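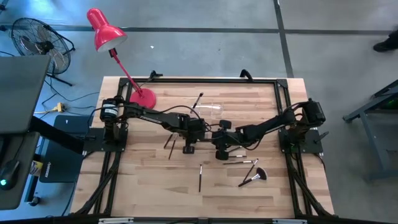 # Brush Sorting Cell, Bench 2: Gallery

Hiltwood packs makeup brushes into clear holders for retail sets. The sorting step was manual until February. It now runs on a two-arm bench, with an operator covering the bench and the packing line together. Part numbers below refer to the Nestska work order, revision 43.

Both arms are mounted to the side rails and share the middle of the table. The reach zones overlap there, so the controller gives one arm priority at a time. The fan brush has its own grip setting. Its head is much wider than the slim brushes, and the first setting bent the bristles.
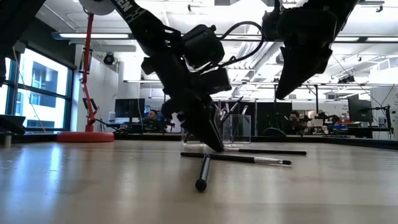
*Gripper tip down behind three loose brushes, organizer at the back.*

Brushes stored upright in the organizer are the slower case. A handle that leans across a compartment wall has to be approached from above, and the cycle time roughly doubles. Sudheer Nambiar and Muthu Rajan used to sort by hand for a full shift. They now split the shift between fault recovery and final inspection. Wrist strain reports have dropped. Complaints about standing and waiting have gone up, and the rotation was shortened in response.

Log for the last full run:

- Brushes handled: 1034
- Operator interventions: 184
- Most common fault: two handles crossed 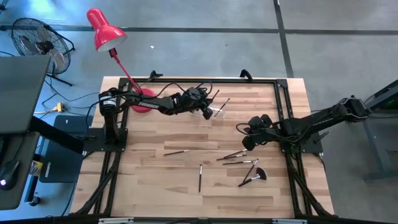
**Lavanya Joseph**
Process Engineer, Hiltwood

Crossed handles account for most of the stops. The brushes under the right arm show the usual condition, with one lying over another at a slightly different angle. An experienced sorter parts them with a fingertip. The arm has to push, look again and then pick.

Operators asked for a written rule on when to step in. The current one is two failed picks on the same brush, then pause both arms before reaching over the rail. Elango Mudaliar keeps the training sheet. Send corrections to him.

Page updated 10/09/2025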